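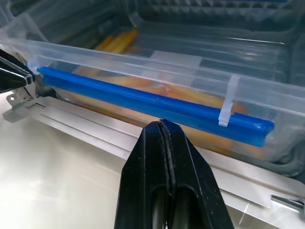 *A clear storage box with a blue strip along the front.*

I am against the opaque box. In my flat in Vilusthorpe I had 13 of them, all grey and all with careful labels, and the labels became false within a month. A clear box cannot lie so easily. Even if the plastic is a little frosty, I see something yellow inside and I know which box to open. My neighbours find it untidy to show one's things. I think it is more untidy to open six lids before breakfast.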